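FOR IMMEDIATE RELEASE
2021-05-24

Jakell opens its Kakent workroom for a summer of sorting, boxing and giving away

Hi from all of us at Jakell! I usually write these releases about new stock, and I'm going to try hard not to make this one sound like a catalog. We've taken the long room over the Humow store in Kakent, we've filled it with tables, and from now until the end of August we're going through every odd and end that has piled up since we started selling small household and play goods. Whatever is usable gets matched, bagged and sent on to families and after-school clubs. We're calling it the Tabletop Clear-Out, and yes, I know, I'm not a great namer of things.

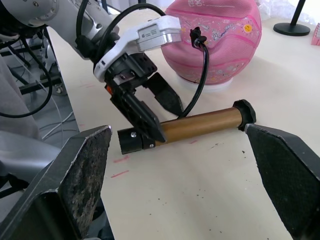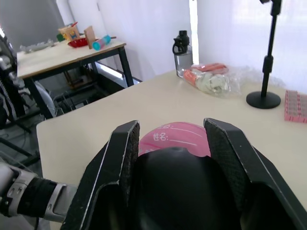
Pale tabletops, a tall thin stand on a round base, clear plastic and something pink — if you've ever shopped with us, you know that pink gets everywhere.

Raudsepp wrote to us as soon as word got out, wanting to know whether single items would be accepted or only full sets, because their own cupboards are full of balls without pumps and trays without lids and they have never found a place that would take them. They added that a clear-out which only wants perfect things isn't much use to a family.

I agree with every word of that, so the answer is yes, bring singles! A ball on its own is still a ball. A lid on its own is a bit sadder, but we have shelves of trays and boxes upstairs and there's a fair chance one of them fits. If it doesn't, it goes in the spares crate and waits for its other half.

The way it works is pretty simple. Things come in at the Humow side door and go straight onto the first table, where they get a wipe and a quick look for cracks or missing screws. Then they move along to the matching table. This is my favorite spot, I could stay there all day (I have, twice). Small pieces go into clear bags so that whoever opens the box can see what they've got without tipping it all out on the floor. Anything with a blank for a name stays blank — the kid who gets it should be the one to write on it.

We have 325 boxes to fill, and 14 clubs have already put in their requests. The first 100 boxes are set aside for clubs in Kakent itself and the rest go farther out, by van, as they're ready. Each box gets 2 things to play with and then as many useful bits as we can fit around them: water bottles, pill boxes turned bead boxes, pencil cups, that sort of stuff. New water bottles only, please. We can't take used ones, and we can't take anything that runs on mains power.

A few people have asked about balls. Please bring them as they are, pumped up or flat. We'd love more of them, any size, and doodles and stickers are fine. Flat ones take up less room on the van, but a full one tells us right away whether it holds air, so I go back and forth on this.

If you'd like to come and sort for an hour, the workroom is open every afternoon through the end of August. Wear something you don't mind getting dusty. There's tea, there's a radio, and there's a table at the back for kids who want to decorate the outsides of the boxes, which has been a much bigger hit than I expected! Under-tens need a grown-up with them, and the stairs are steep, so ring the bell at the side door if you need somebody to come down and carry things for you.

Clubs that want a box can ask at the Humow counter or write to the Jakell workroom, Kakent. Tell us the ages you look after and how much storage you have. We'll do our best on colors but can't promise. If you need something other than pink, say so early.

Press are welcome any afternoon. Please let us know ahead of time so we can clear you a chair.

Related news
Jakell and Humow share a roof in Kakent
Spares crate: what we're looking for this month
How to pack a club box so it survives the van
August opening hours at the workroom
Raudsepp cupboard swap returns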